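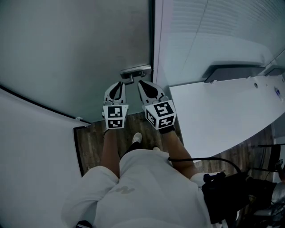 Lever handle droops and the latch doesn't pull all the way in

Posted in Doors and Windows by Vignesh Sastry

I have an interior door with a metal lever handle. The lever used to sit level. Now it hangs a little below level, and when I push it down the latch only goes in part of the way, so I have to lean on the door to get it open. It's worse from the hallway side. The door is painted grey and was hung by the previous owner, so I don't have any paperwork for it.

What I have tried: tightened the two screws on the inside plate, sprayed some dry lubricant on the latch, and checked that the door isn't rubbing on the frame. The screws were loose and tightening them helped for maybe a week. The lever is stamped Zaugg on the underside, and I can't find that name at either of the hardware stores near me. Do I need a whole new handle or is there a part inside that wears out? I would like to keep the same holes if possible.

3 replies

Corina Hämmerli
It sounds like the return spring. In most lever sets there is a coiled spring behind each plate that holds the lever up, and when it gets weak or snaps the lever sags. The latch has its own smaller spring, and that one is usually fine.

Take off both plates and hold the latch where it is. Turn the square spindle with pliers. If the latch pulls all the way in, the latch is good and the problem is in the handle. If it still stops short, replace the latch. Measure the backset before you buy one, meaning the distance from the edge of the door to the center of the big hole. Mine was an odd size and I had to order it.

Also look at the spindle itself. If the corners are rounded off you will get slop even with a new spring – you can feel it by wiggling the lever with the plates off. I replaced springs on 9 doors in our building in July and two of them had bad spindles as well. The springs are sold in left and right, so note which way the old one is wound. A pack from Cidard cost me 17 dollars.

pesum_fan24
just get a new handle. life is short

Plaramska
Agree with Corina on testing the latch first. One thing to add: if the screws keep backing out, the holes may be stripped. A drop of the removable kind of thread locker works on machine screws. For wood screws, glue a couple of toothpicks in the hole, let it dry overnight and put the screw back in. Don't overtighten the plates, as that can make the lever bind and it won't spring back.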